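Gestavik Hangers and Baskets

README, version 5

Gestavik is a set of short tidying sessions done at a table with ordinary closet and laundry things: hangers, baskets, folded towels and a few small items that tend to end up on a laundry shelf. This file covers what the objects are, how the table was laid out, how sessions are named and what we know is wrong with them. 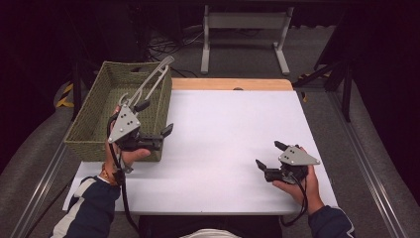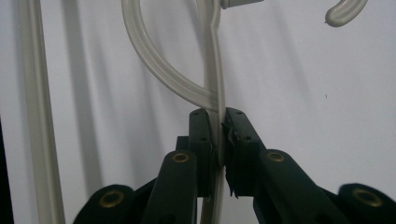
Baskets and hangers make up most of the set, and they were picked to be dull. We wanted things people already have at home, in the colors stores sell year after year. The baskets are all open on top and light enough to slide when bumped. The woven olive-green one on the left side of the white tabletop is listed as basket_02 in objects.csv. It has a handle slot cut out of the far short side, and hooks and clips can catch in that slot, so sessions where this happened are tagged "snag". The light beige plastic hanger is hanger_beige. Its strip is thin and flat, and seen edge-on it can be hard to tell from other pale items when labeling.

Contents

The set has 400 sessions and 101 objects. Each session has its own folder with the video files, a plain text note and a small table of start and end times. A session is one task from start to finish, including any pauses. We did not trim the pauses.

objects.csv has one row per object: name, group, color, main material, length in centimeters, and a free text column for anything odd. Color is whatever the person filling in the row called it. You will find olive, army green and dull green in there for things that are close to each other. Search on the object name if you need one particular basket.

Tasks

pack: put a listed group of objects into one basket. Order is free.

unpack: take everything out of a basket and lay it on the table with no object on top of another.

sort: split a mixed pile between two baskets, either by color or by kind. The rule is written in the first line of the note.

nest: stack hangers so the hooks all point the same way, then move the stack into a basket.

swap: move the contents of one basket into another and return the first basket, empty, to its starting spot.

Nest is the smallest group, with 30 sessions. Most of the hangers in the set have different shoulder widths and they do not stack well. If you want to add to the set, nest with matching hangers would be the most useful thing to send.

Table setup

Sessions were done on a white panel laid over a wooden table. The panel moved a little between sessions and was pushed back by hand, so do not treat its edges as fixed points. Basket starting positions are given as left, center or right from the point of view of the person at the table.

Lighting came from the room. Morning sessions are noticeably bluer than the ones from the afternoon. The note gives the time of day as morning, midday or afternoon and nothing finer.

Folder names

Names follow task_object_session, for example pack_basket02_017 or nest_mixed_004. "Mixed" means more than one main object, with the full list in the note. Numbers restart for each task. Gaps in the numbering are sessions we dropped, usually for a missing note. The numbers were not reused.

Tags

snag: something caught on a basket handle, a rim or another hanger.

drop: an object fell from the height of the basket rim or higher.

slide: a basket moved more than the length of a hand.

redo: the person undid part of the task and started that part over.

A session can have several tags or none. Tags were added by Nidia Guzmán and checked by Recep Sönmez. Where they disagreed, the tag was kept and the note ends with a question mark. We left those in on purpose so you can decide for yourself.

Known problems

basket_04 was replaced partway through with one from the same store that is slightly taller. Sessions from September use the taller one. Both have the same name in objects.csv, and the height listed is for the first.

Two towels, towel_cream and towel_sand, were mixed up in a number of sort sessions. If the sorting rule was by color, check the video before relying on the note.

The wire hangers bent with use. The lengths in the table were taken before the first session and were never taken again.

Material for the woven baskets is left blank. We had written "woven" in that column, and that describes how they are made and tells you nothing about what they are made of. Fill it in locally if you need it.

Folding is not covered. Towels start folded, and when one comes open during a session it stays that way.

Changes

Version 5 adds the swap sessions and fixes the left and right labels in the unpack notes, which had been written from the opposite side of the table. Version 4 split the old "stuck" tag into snag and slide. Earlier versions used a different naming scheme and should be deleted if you still have them.

Corrections to object names, colors or tags can go to Recep. Please include the full folder name and the time in the video.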